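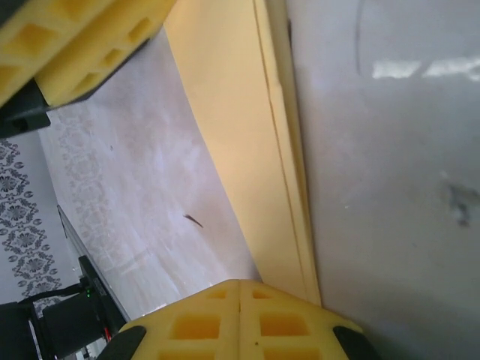 Didn't finish a blog tour book and my stop is coming up. What do I post?

Posted by stellham_shelf in Books and Reading > Blogging

I run a small book blog and signed up for a tour in October for a crime novel from Kälin Press. My stop is November 9, 2019. I share the date with another blog, so there are two of us on the same day. I got the ebook through Zestolura in plenty of time and I started it right away, but I stopped at chapter 13 and I don't want to go back to it. The writing is fine. The plot moves very slowly and there is a long part about a custody case that I found hard to read for personal reasons.

The sign-up form said "review or other content." I have always done reviews. Can I review a book I only read part of? If not, what do people put up, and do I have to tell the organizer why? I would like to be asked again, as I have only done two tours and liked the first one a lot.

plurkbergreads

Don't post a full review. You can't fairly rate a book you stopped partway through, and people who visit the other stops will be able to tell. Email the organizer today. You don't have to give the reason. Write something like "I wasn't able to finish this one, could I run an extract or a guest post for my stop?" and leave it there. Organizers get this message on nearly every tour and they usually have an extract ready from the publisher. If they don't, ask for a Q&A with the author, but that takes longer to arrange, so the extract is the safer choice. 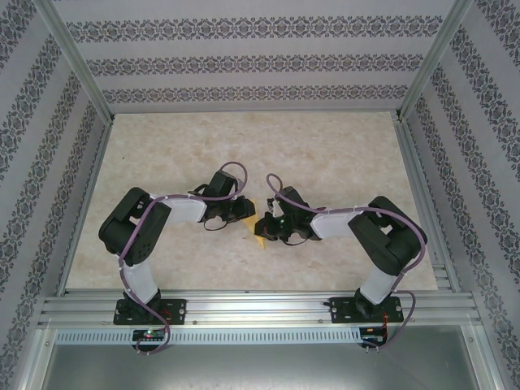 The shared date is the part I would check next. Find out what the other blog is posting before you settle on anything. If they are running the same extract, it looks odd, and readers following the tour will skip one of you. The organizer should be able to tell you, or just message the other blogger. On my last shared stop we were like those two robot arms, both reaching in from the side for the same little yellow triangle. We had both picked the opening chapter. I swapped mine for a later extract the night before and had to redo the whole post. If yours is doing a review, then your extract goes with it nicely and there is no problem.

Also put the tour banner at the top, the buy links at the bottom, and the line saying you were given a free copy. Even for an extract I still include that line. Tag the publisher only if the organizer asks you to.

As for Zestolura, check whether it has a button for "will not be giving feedback" or something close to that. Sites like that often do. Use it so the book doesn't sit in your list as overdue.

inkandtea

just post the blurb and the cover. thats what i do, takes 5 minutes

marginnotes

I mostly agree with the first reply. One thing to add: some organizers are happy with a post on what you liked about the part you read, if you say clearly that you haven't finished. I have done it for a long family saga. I wrote about the setting and the first few chapters, gave no stars, and the organizer thanked me for it. Ask before you do it, though, and send them a draft if they want one.

I wouldn't post only the blurb. It is allowed on some tours, where they call it a spotlight, but then every spotlight stop looks the same.

It shouldn't hurt your chances of being asked back. What they remember is people who miss the date and don't email.

stellham_shelf

Thanks. I emailed this morning and they sent me an extract from chapter four. The other blog is doing a review, so that works.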